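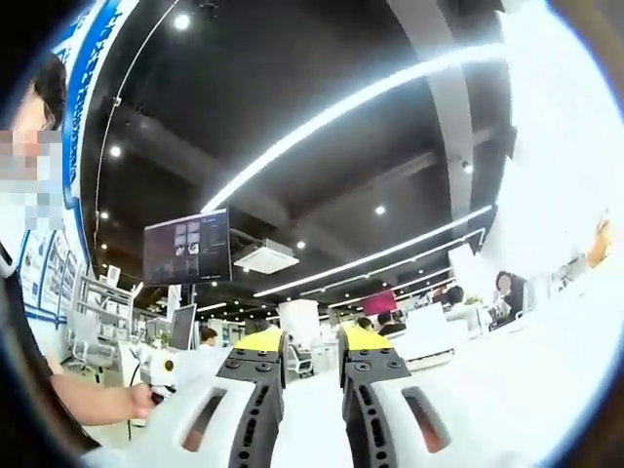

How long should you let a sourdough starter sit before you bake with it? Give it 11 days of regular feeding, and then wait until it doubles between feeds two days in a row.

Search this site Enter keywords Go

Print this page | E-mail this page

Reading time: 4 minutes

Speaker notes – "Bread for People with Jobs"
Lunchtime talk, Tue 18 June

Okay, start with the show of hands. Who has killed a starter? Keep my own hand up the longest (I've killed more than I'm willing to admit in front of coworkers). Let them laugh, then get going, as we only have the lunch break and people will want to eat the samples.

My first starter died in a kitchen in Ulterwood in November. I kept it on the windowsill over the sink, where it was freezing at night, and I fed it whenever I remembered. It smelled like nail polish remover and I threw it out. Looking back, it was probably just hungry! A couple of good feeds would have fixed it. So if yours smells sharp, feed it before you give up on it. Pink or orange streaks are different, and so is fuzzy mold – throw those out, jar contents and all, and start over.

Pass the jar around now. Tell them to smell it. Lid back on, please.

FEEDING. Equal weights of starter, flour and water. I keep 40 grams of starter, so that's 40 of flour and 40 of water, and the rest goes in a tub in the fridge for pancakes. Don't keep a giant jar of it. I did that for a year and I was buying flour like a hotel. Somebody will ask about whole wheat – yes, it's great for the first week, and after that I use plain bread flour with a spoonful of rye.

(Drink some water here. I always talk too fast in this part.)

THE WORK WEEK. This is what people came for. Most recipes want you at home folding dough all afternoon, and I'm not at home, I'm here. So my loaf goes like this. Feed the starter before work on Friday. Mix the dough Friday after dinner, with cool water, and fold it a few times while you watch TV. Shape it before bed if it's puffy and jiggly, put it in the fridge overnight, and bake it Saturday whenever you get up. I once left one in there until Sunday night and it was the best-tasting loaf I made all spring, a little flat but so good with butter.

If the kitchen is hot, the dough moves a lot faster. Watch the dough and forget the clock. Say this twice, slowly, I mean it.

Story about Ruairí. Ruairí Ó Briain taught the weekend class I took at the Flitau mill, and he made us bake one loaf with no scale, just by feel. Mine came out like a doormat. His came out perfect, of course, and he ate a slice right in front of me. I bought a scale on the way home. (Wait for the laugh, but don't wait too long if it isn't coming.)

BAKING. Heavy pot with a lid, preheated in the oven. Lid on for the first part, then off for 19 minutes in my oven, and yours will be different. Let it cool all the way before you cut it. I know. I've burned my mouth and had a gummy middle plenty of times – it really does need the wait.

QUESTIONS I'll probably get
– Can I freeze it? Yes, slice it first.
– Vacation? Feed it, put it in the fridge, and it'll be fine for 2 weeks. Feed it a few times when you get back.
– Tap water? Mine's fine. If yours smells like a pool, leave a pitcher out overnight.
– Can I have some starter? YES, please take some, little jars are by the door with the feeding sheet.

Then cut the bread. The seeded one is for anybody who stayed for questions.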